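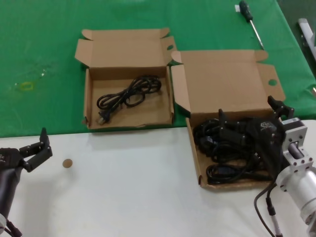

The Norkisent 2 is a hardware caption and subtitle player for small film festivals. It takes a projector feed over HDMI, lays a timed text file over it, and passes the result on with a fixed delay of two frames. I used it for one full season of short film programs at the Taddale, a house with 300 seats and a digital projector that is older than most of the films we show. Power comes from an external supply with a detachable cord. Anyone who runs a booth owns plenty of these already: black, two metal prongs, one coiled in a cardboard box and a tangled heap of them in the bigger box next to it. The Norkisent accepts any of the common ones, and that matters more in a touring kit than it does on a spec sheet.

The unit is a half-width rack box with four buttons, a two-line display, and a locking USB port on the front. HDMI in, HDMI out, Ethernet and a BNC sync input are on the back. There is no fan. After a long evening block the top plate was warm, never too warm to touch. The rack ears are sold separately and should not be.

File support

It reads SRT, WebVTT and plain timed text. Styled formats are accepted, but the styling is dropped without a warning. Italics survive in SRT only. Right-to-left text displayed correctly in the Arabic and Farsi shorts I tested, including lines that mixed in Latin numerals. Ukrainian was fine once the file was saved as UTF-8. Files in older Windows encodings load without an error and display as garbage, so open every file on the unit before the audience is in the room. Liudmyla Vakulenko prepared most of our translations and ended up running a batch conversion on everything filmmakers sent in. I would do the same.

The largest file I loaded had 2939 cues, for a feature with very dense dialogue. It took 30 seconds to index. A normal short with fewer than 1000 cues is ready by the time you have put the USB stick cover back on.

Timing

The player can follow timecode from a server, chase an audio fingerprint, or run free from a manual start. Timecode was accurate in every screening. Audio chase works from a reference track that you load along with the text. It locked quickly on films with speech or steady music, and slowly or not at all on quiet openings. One experimental short with four minutes of near silence never locked, and Funmilayo Usman ran it by hand from the second button. Manual offset moves in steps of a tenth of a second, and holding the button does not speed it up. If a file is off by several seconds you will be pressing for a while.

Frame rate conversion is the weak point. A subtitle file timed at 25 and played against a 24 frame print drifts, as expected. The menu has a setting to correct it, but the setting applies to the whole playlist and not to single entries. In a shorts program with mixed sources you have to fix the files on a computer first. The maker says per-file rates are planned for the November firmware. I am reviewing the version I have.

Picture

Text is sharp at 2K. At 4K the unit scales up its 2K text layer and the edges look soft from the front rows. From the middle of the house I could not tell. Only two typefaces are included. The default has thin strokes that get lost on bright footage, so turn on the outline and set it to medium. Brightness of the text can be lowered in five steps, and step two suited most of our program.

The passthrough did nothing to the image that I could measure on the test pattern. The two-frame delay has to be matched in the audio processor. The manual gives this one sentence, in the section about mounting.

Compared with the Tradus

We rented a Tradus player for the previous season from Jacobs. The Tradus has a proper screen, per-file frame rates and better text at 4K. It also takes far longer to start up, needs its own brand of power supply, and lost its network settings twice. For a single-screen festival I prefer the Norkisent. For a multiplex with mixed 4K content I would still rent the Tradus.

Tested on firmware 2.4. Rack ears, sync cable and carrying case not included in the price.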